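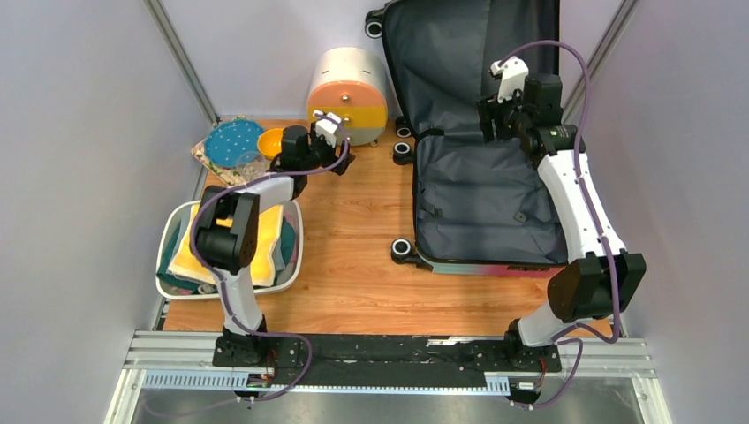 Photo: Sohail Warraich

What do people pack when they move away for school, and what do they wish they'd left at home? That was my question for the spring project, and I picked it for a selfish reason. I dragged a giant bag up the hill to Gaststead Hall in January and used maybe half of what was in it.

I made a short survey and begged everyone in the dorm to fill it out. I got 80 answers, which is way more than I expected (thank you, free cookies!). Then I sat down for longer talks with 4 people, including Rafia Mughal, who had moved from Dinasville with 2 bags and a rice cooker.

The big winner for "never touched it" was dress shoes. After that came paper books, then extra towels. I was sure winter coats would be on the list, but people love their coats. One guy from Pimside wrote three whole sentences about his.
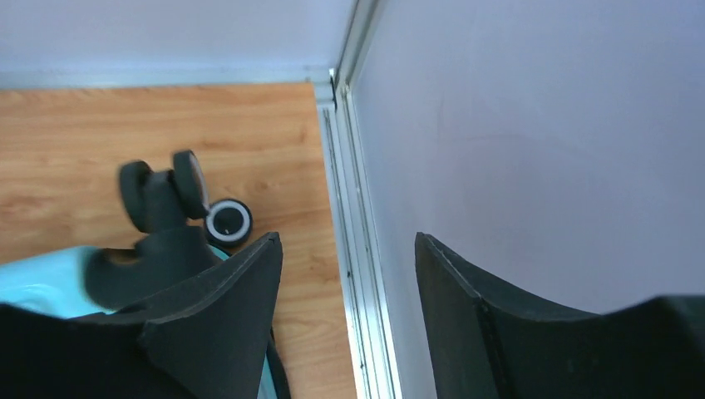

Department of Social Studies, First-Year Projects

The part I liked best was the question about things people were glad they brought. I thought I'd get chargers and laptops, and sure, I got those, but 28 people named something with no real use at all. A chipped mug, a pillowcase from home, a birthday card from a grandma. Rafia told me she'd give up the rice cooker before she'd give up her brother's old sweatshirt, and she really likes rice. 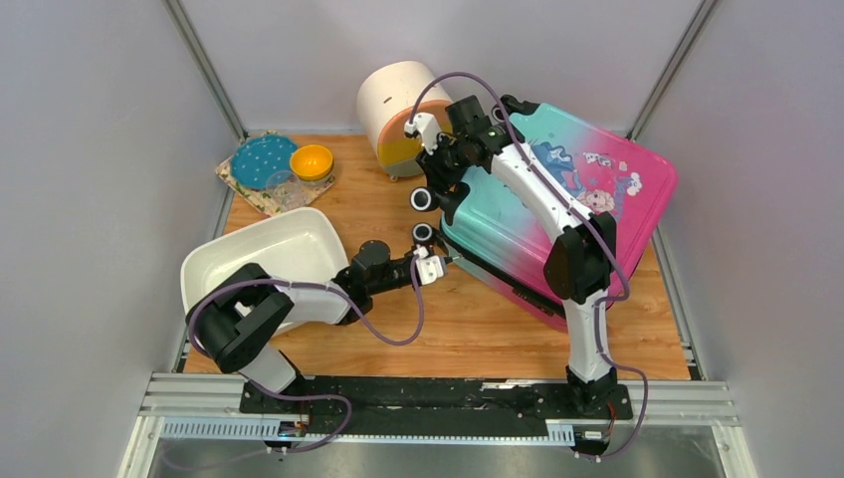 I also asked who helped with the packing, and that's where I messed up a little. My answer choices were "parent," "friend," and "by myself," so anyone who had two helpers had to pick one. A few people wrote angry notes in the margin, and fair enough. Ms. Usmani had warned me to test the survey on a couple of friends first and I skipped it to save time. Next time I'd let people check more than one box.

The other weak spot is that everybody I asked lives in the same building. Students who commute never got a copy, and neither did the ones who moved out after the first term. I'd love to hear what they took back home with them. Sohail wants to run the survey again in the fall with the new group, so I've left him the blank forms and my notes.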